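**ebravo:** Basket set stands at 2,965 episodes. I'd drop any where the approach starts with the fingers already wide. Policy learns nothing about opening.

**t_egan:** Disagree. Wide starts are valid states. Trim 26 frames off the idle lead-in and keep them. Brennan did that in July - no loss.

**ebravo:** Wrist view at the start of one I'd cut: 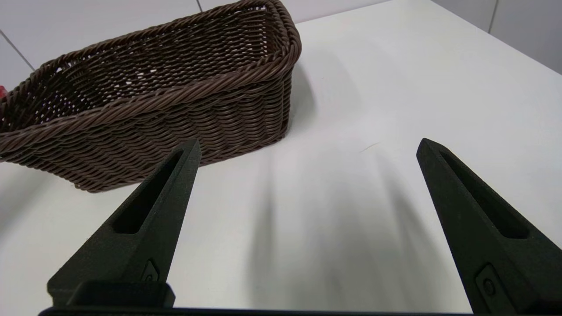 **Diarmuid:** Cutting by start pose biases the set. Tag them and train 2 runs.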